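Home and Interior Studies › Unit 2 › Surfaces and Pattern

CHAPTER 10
Patterned Surfaces and the Things We Put on Them

Key terms: ground, figure, motif, scale, repeat, veining, sheen, edge, contrast, drop zone

What you will learn

After working through this chapter you should be able to describe the pattern on a surface in terms of scale, direction and contrast. You should be able to predict which household objects will be easy to see on it and which will be easy to lose. You will also choose a surface for a given use, such as a hall table or a game table, and defend the choice in writing.

Before you begin

Put your keys on the floor of the room you are in. Walk to the door, turn around, and look for them. Then move them to a plain bedsheet or a large sheet of paper and look again. Write down which place made the keys easier to find, and what you think made the difference. Keep the note. You will need it for the first exercise.

Why surfaces matter

Most people choose a tabletop or a wallpaper from a sample they hold in the hand. The sample is flat, clean and bare. Once the surface is in the house, it spends its life underneath or behind other things. A counter holds mail, cups, glasses cases and screws from a job that was never finished. A wall stands behind a lamp and a row of coats. The pattern that looked attractive in the store now has to work as a background.

In this book we use two terms from drawing. The ground is the surface that lies behind or beneath. The figure is the object we want to see against it. A good match of figure and ground lets a person find what they are looking for without searching. A poor match hides it. The same object can be a clear figure on one ground and nearly vanish on another.

A plain ground is the easy case. On a white table, almost anything that is not white will show. Plain grounds have their own trouble, though: they also show crumbs, scratches, rings from cups and every speck of dust. This is the main reason patterned surfaces sell so well for kitchens and hallways. A pattern breaks up the surface, and small marks get lost in it. The difficulty is that a pattern cannot tell a crumb from an earring. If it hides one, it will tend to hide the other.

Three things to look at in a pattern

Scale. Scale is the size of the parts of the pattern compared with the objects that will sit on it. A floral paper with motifs the size of a coin will compete with coins, buttons and keys. A paper with motifs the size of a dinner plate will not, although it may compete with dinner plates. When the parts of the pattern and the objects are close in size, the eye has to check each one.

Direction. Some patterns run. Wood grain runs along the board. Stone veining, real or printed, often runs in one main direction with branches to the side. Long thin objects that lie along the veining are hard to see. Turn them across it and they stand out. Scattered motifs, such as small flowers, usually have no strong direction, so turning an object makes little difference.

Contrast. Contrast has two parts, light against dark and one color against another. A gray and beige surface has a middling lightness and very little strong color. Objects in bright, clear colors will show on it even if they are small. Gray, tan and silver objects will not, even if they are fairly large. Black objects usually show well on a pale stone pattern, but a thin black object may be taken for a dark vein.

A worked case: marbled top, floral walls

Marbled tops are among the most common patterned surfaces in homes. They are sold as real stone, as printed sheet and as self-adhesive film, and many people cannot tell the kinds apart from across a room. The pattern in the case below is gray with beige and brown, crossed by lighter and darker veins. The walls around it carry a small floral print in bluish tones on pale lavender gray.

Look at the walls and the top together first. Both are pale and both are busy, but the patterns differ in kind. The flowers are small and separate. The veining is large and continuous. The two do not get mistaken for each other, so the line where the table ends and the wall begins stays clear. Had the same marbled pattern been used on the walls, that line would be much harder to find.

Then think about the objects. A chessboard box is a strong figure on almost any ground. Its squares are regular and straight-sided, and nothing in a marbled pattern is regular or straight-sided. Its thick black side gives it a firm edge. A bright orange piece is a strong figure for another reason: no part of the ground shares its color. A shiny metal ring is the hard one. Metal takes on the colors around it, so on a gray and beige top it tends to turn gray and beige. A ring also has a hole in the middle, and the ground shows through. 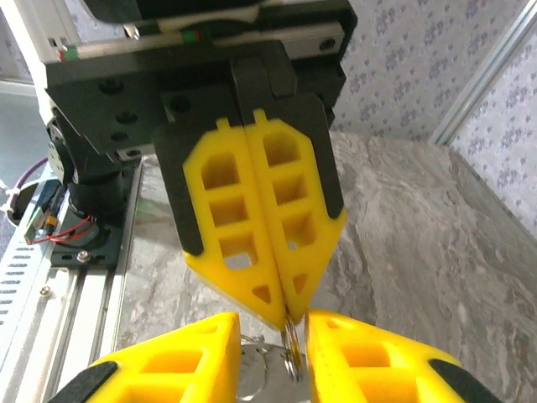
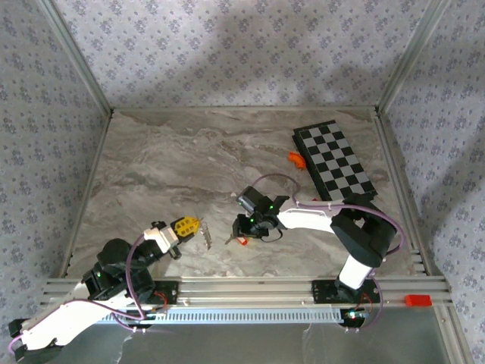
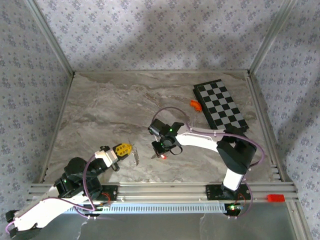

Figure 10.1. First picture: a metal split key ring. Second picture: a chessboard box and an orange curved piece on the marbled tabletop. Third picture: the marbled top with the patterned walls on three sides.

Sheen and shadow

A pattern is not the only thing that affects what we see. Sheen is the amount of light a surface throws back. A glossy top under a ceiling lamp has a bright patch that moves as you walk past, and a silver object inside the patch may not be visible at all. A matte top has no bright patch, but it gives small objects less sparkle, and sparkle is often what catches the eye when a key ring or a paper clip is missing.

Shadow helps in one way and hurts in another. A thick object, such as a box, throws a shadow beside it that makes its edge easier to read. A flat object throws almost none. Broad, soft shadows from shelves or window frames darken part of a wall or table and change how the pattern looks there. Soft shadows fall on the back wall in both of the wider pictures in Figure 10.1. If you were matching a paint color to that paper, you would hold the sample in the lit part and again in the shaded part before deciding.

Try it with a flashlight. Lay a split ring on a patterned counter, turn off the ceiling light and hold the flashlight low, nearly level with the surface. The ring shows up at once with a long shadow. This is also the fastest way to find a dropped screw on a patterned floor.

Two ways to fix a bad match

People who own a surface that hides things seldom need to replace it. There are two cheap repairs.

The first is to change the ground under the small things only. A tray, a shallow dish or a square of felt gives a plain ground in the middle of a busy one. We call such a place a drop zone. It should be larger than seems necessary, because things that are tossed do not land neatly. A dish 10 inches across is enough for one person's keys. The hall table in the Trurkby project, described later in the chapter, uses a dark green felt mat 25 inches long for a household of four, and the family kept it when they moved.

The second is to change the figure. A key ring with a bright tag is a different object, as far as the eye is concerned, from a bare ring. So is a pair of scissors with colored handles. Students often think of this as a trick for people who lose things, but it is ordinary practice in workshops and school kitchens, where small metal tools are marked with colored tape.

Both repairs can be used together. They should not be used in the same color. A red tag in a red dish is back where it started.

Storing boxed games on a patterned table

Boxed games deserve a short note. A folding chess set that doubles as its own box is often left out on a table for weeks, closed, as part of the room. Closed, it is easy to see. Opened and in use, it sheds small pieces, and a piece that rolls off the board lands on whatever ground surrounds it. Check the surface beside the board before you put the set away, and check close against the sides of the box, where small things are hidden from anyone sitting opposite. Set the box square to the table edge if you want it to look put away. Set at an angle, it reads as something still in use.

Reading samples from a catalog

The sample pages at the back of this book (from page 300) reproduce papers and tops from the Pledura and Onyeka ranges at full size. The Stimeo films are shown at half size, so take care when judging their scale. Cover the name of each sample before you write about it. Names like "Quiet Stone" push the reader toward an opinion.

Exercises

Return to the note you wrote before starting the chapter. Rewrite it using the words ground, figure, scale and contrast.

Choose a patterned surface at home and collect a few objects from your pockets or bag. Place them on it, stand back, and rank them from easiest to hardest to see. Write a sentence on each.

Repeat the ranking in the evening under a lamp. Note any object that changed place, and say whether sheen or shadow was responsible.

A customer has a marbled counter by the front door and keeps losing a plain silver key ring. Suggest one repair to the ground and one to the figure. Give colors for both and explain how they will work together.

The next section begins with wall patterns and how the repeat is measured on the roll.

Home and Interior Studies, Unit 2 | All rights reserved | Contact the editors | Back to top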